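Nusex Kitchen Cell Working Group
Minutes of meeting, 2019-02-19
Held in the upstairs meeting room, Purker building

1. Minutes of the last meeting
Approved with one correction. The spare gripper pads were ordered in November and have been delivered.

2. Gripper opening after a protective stop
The group went over the fault on the Mizuno cell. During a pick-and-place run the arm went into a protective stop while carrying a toy vegetable. On reset, the gripper opened before the arm had been re-enabled and the part dropped onto the cooktop. The burner was off and there was no damage. The operator was standing outside the marked line.

The log shows the gripper controller losing its connection for 5 seconds and then coming back in its startup state, which is open. The arm controller did not record a gripper error. The Sunatis software treated the part as still held and would have carried on to the next step if the operator had not pressed stop.

It was asked whether the cable could be the cause. The technician who checked it found no break, but the connector at the wrist had worked slightly loose. It has been reseated. The group agreed that a loose connector explains the dropout but does not excuse the gripper opening by itself.

Agreed:
Gripper startup state to be changed to hold last position.
Reset to be refused until the gripper reports its state.
Wrist connector to be added to the weekly check sheet.

3. Repeat test
A first set of 100 cycles was run with the connector reseated and the old settings. No drops. Members pointed out that this says little about the settings, as the connection never failed during the set. A further 200 cycles will be run with the new settings, and the gripper connection will be pulled by hand in 8 of them. Soft parts only, and the burner stays off at the wall throughout.

4. Operator instructions
The present sheet says to clear the part before reset but does not say how. Wording to be changed so that the operator does not reach under the gripper while the arm has power. Draft to be circulated before the next meeting.

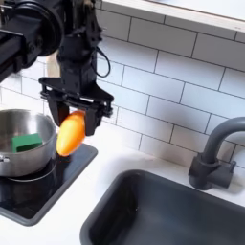 Category: Safety and Incidents

5. Work near the sink
The path between the pot and the sink passes over the counter, and a dropped part could end up in the basin. The group discussed fitting a mesh insert. Decision held over until the repeat test is done. Until then the water supply to the faucet stays shut off during runs.

6. Any other business
The request to raise the arm speed was withdrawn. It can be brought back after item 3 is closed.

Next meeting: same room, date to be sent by email.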